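# Stuvar: a word list for sorting and giving away household things

Stuvar is a small multilingual list of words and short phrases that people use when they clear out cupboards, sort children's things and pass them to other families. It was made for translators of swap notices and for teachers of evening language classes.
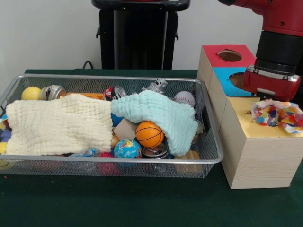
## What is inside

The list has 453 entries. Every entry has a headword in English and an equivalent in Czech, French, Romanian and Lithuanian. Where we could not agree on one equivalent, we give two and put a note next to them.

The files are:

- `entries.tsv` — the full list, one entry per line
- `notes.tsv` — longer remarks, joined to the entries by their number
- `phrases.txt` — short phrases for notices, such as "free to collect" or "one piece missing"
- `CHANGES` — what was changed between versions

All files are in UTF-8, with tabs between the columns. If you open them in a spreadsheet program, please choose UTF-8 by hand, otherwise the Lithuanian and Romanian letters will be broken. We had many letters from users about this and the files were always in order.

## Columns

`id` is a number which never changes, also when an entry is moved or corrected. Removed entries leave a hole in the numbering.

`en`, `cs`, `fr`, `ro`, `lt` are the five languages. Nouns are given in the singular, except those which live only in the plural (scissors, tights).

`gender` is filled for the four languages which have it, in the order of the columns, divided by a slash.

`group` is one of 13 groups. The largest are clothing, kitchen, bedding and towels, toys, and paper goods. The group "other" is too large and we know it.

`register` has three possible values: neutral, family, regional. The value "family" means a word which parents say to small children and which would look strange in a printed notice.

`source` tells who proposed the entry, by initials.

## How the words were collected

The first words came from swap notices on the boards of two libraries and one community centre. Hedvika Brabec copied them by hand during one winter. Later we added words from the evening classes, where the students brought things from home and named them in their own language before any dictionary was opened. This order was important for us. A dictionary gives one good word, but a family often has another one.

Siiri Dambrauskienė checked the whole Lithuanian column. Baptiste Carré did the same for French, Viorica Ardeleanu for Romanian, and Vendula Bartoš for Czech. Each language has therefore been read completely by only one person, and you should keep this in mind before you print anything in a large number of copies.

The phrases were not collected but written by us. They are polite and rather flat. We tried to shorten them so that they fit on a small card.

## Difficult places

Some entries caused long discussions, and a user may find the same trouble.

Words for cloths and towels do not match well. English puts "tea towel" and "bath towel" close together, French separates "torchon" and "serviette" firmly. For the thin cotton cloths used with babies we give "muslin" in English, and the notes say more on the other languages.

"Basket", "box", "crate" and "bin" are divided by material in one language and by use in another. We divided them by use. Entries 201 to 219 should be read together.

The verb "to tidy" has no single partner in Romanian. Viorica prefers "a face ordine", and this is what stands in the column, but there are two other possibilities in the notes.

The regional words are mostly Moravian, simply for the reason that Vendula's students came from there. It would be wrong to conclude that the other languages have few regional words.

## What the list is not good for

It does not give sizes. Clothing sizes differ between countries and a table of them would be old very soon. It also has no safety vocabulary for electrical goods or car seats — please use official texts for this.

There is no audio and no phonetic transcription. We would like to add stress marks for Lithuanian, but Siiri has only finished almost 100 of them and we do not publish half of a column.

## Versions

Version 3 is the present one. It joins the former groups "nursery" and "toys", corrects the gender of several Romanian neuter nouns, and takes out the brand names which people had used as common nouns. Version 2 was released in June and should not be used any more, as its notes were joined to the wrong entries from the letter M onwards.

Last revision of this text: July 2017.

## Use and corrections

You may copy, print and change the list for any purpose, if you mention Stuvar and the version. For corrections please send the `id`, the present form and your proposed form. A short sentence in which the word is used helps us very much. We answer slowly, but every proposal is read by the person responsible for the language.

Related lists

- Tasteck: words for the kitchen and the table
- Vultano: phrases for repair cafés
- Pattinasarany: names of fabrics and weaves

Contact: Hedvika Brabec, for the Stuvar word list | Free to copy with mention of the source | Back to top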